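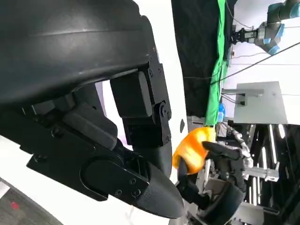 Dec 31, 2025

This post records the working rules our group follows when two hands share one workspace. They were drafted in March, after the Zerncombe review, and have been revised 9 times. Several readers have asked for them in one place, and the end of the year is a suitable time to publish them.

## Scope

The rules apply to any session in which two robotic hands may reach the same object. They do not replace the risk assessment for the cell, which must be signed before power is applied. Where the two disagree, the risk assessment governs.

## Before a session

1. The operator inspects both hands at close range. Screws near pivot joints and along the finger plates are checked by hand, and any screw that turns is logged before it is tightened.
2. Fingertip covers are examined for tears and for lifting at the edges. A worn cover is replaced at once, even if only a short session is planned.
3. Cables are traced from end to end. A cable that crosses the working volume at any reachable pose is rerouted.
4. Any arm that is not part of the task is parked and locked out. Its status is written on the session sheet.

## Object handling

Soft objects are used for all first trials of a new handover. They forgive a poor grip, and they show excess force before a hard object would break. The gripping hand is known as the holding hand, and the other as the approaching hand.

- The approaching hand stops short of the object and waits for a stable reading from the holding hand.
- The holding hand does not change its grip while the other is moving.
- Release requires confirmation from both controllers. A single confirmation is treated as a fault.

Dinesh Marikar has argued that the second point is too strict for round objects, which tend to settle in the fingers. His objection is noted in the current revision. The rule stands until the Wandach trials are complete.

## Limits and records

The pause before contact is set at 900 milliseconds. Each pair of hands is withdrawn for full service after 3000 handovers – a figure that includes failed attempts. Earlier versions counted only successful ones, and the Ranasinghe pair ran well past its interval as a result.

Session sheets are kept with the Grokden maintenance log. Entries are made in ink at the time of the event. Corrections are struck through once, initialed and left legible.

Comments on the wording of the release rule are welcome and will be considered for the next revision.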